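Virkitz Statements – data card

Virkitz Statements is a corpus of public calls for office holders to resign, taken from press releases and broadcast transcripts. It holds more than 600 statements in plain text, one per file, with a table listing the issuing group, the office named and the month of issue. Falora did the collection and Poretti the labelling.

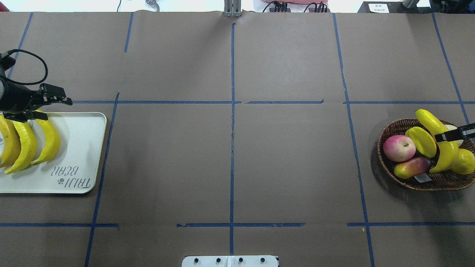
Does the set include statements made by serving members of a government?
Only where the speaker had already given notice – all others are held back for the next release.

Labels

Each statement has one of 3 labels: demand, appeal or conditional. Repeated calls by the same group are kept as separate rows and linked by the field prior_id. Spoken statements were cut at 275 words.

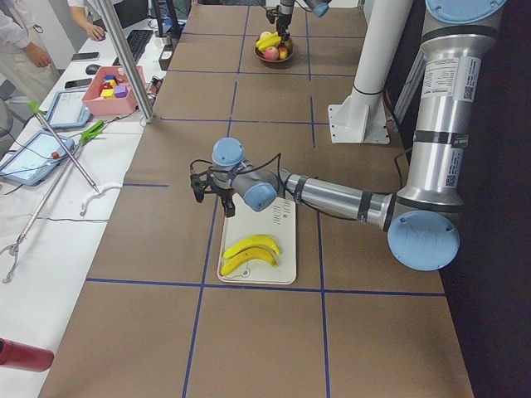 Tray and gripper over the taped grid.

Known gaps

Regional parties are thin in the June batch. In 96 rows the office is given but the issuing group is blank. Translated text is marked tr and should not be used for work on wording. 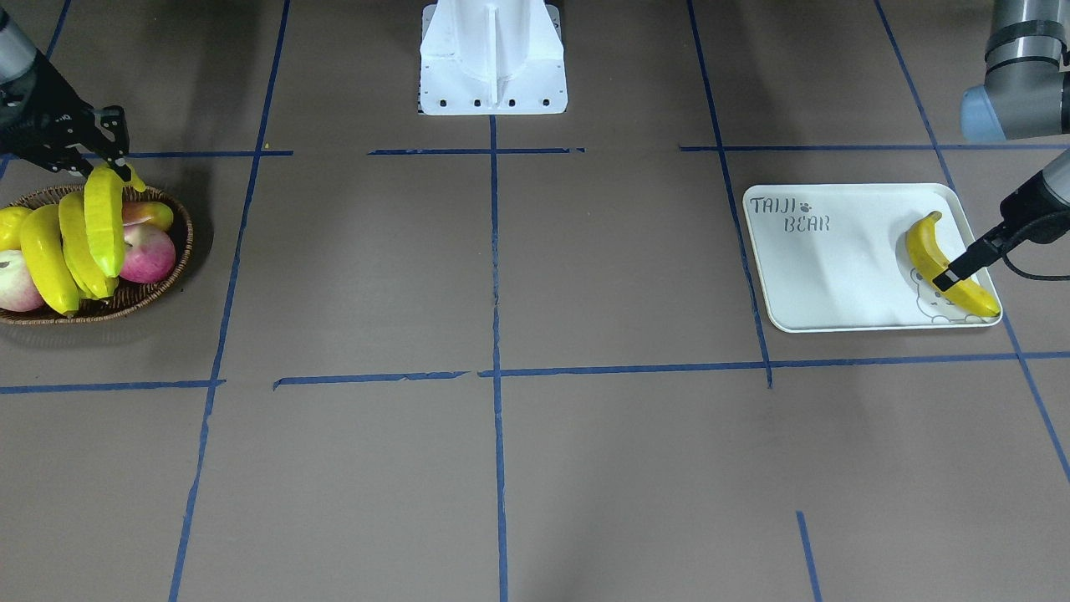

Banana on the tray, fruit basket to the left.

Shares: 3

Comments

tokgöz_data: prior_id points to itself in a few rows. Is that meant?

mlr: Same in my copy. The loader skips them.

pressroom2: Could the broadcast rows carry the programme name as well?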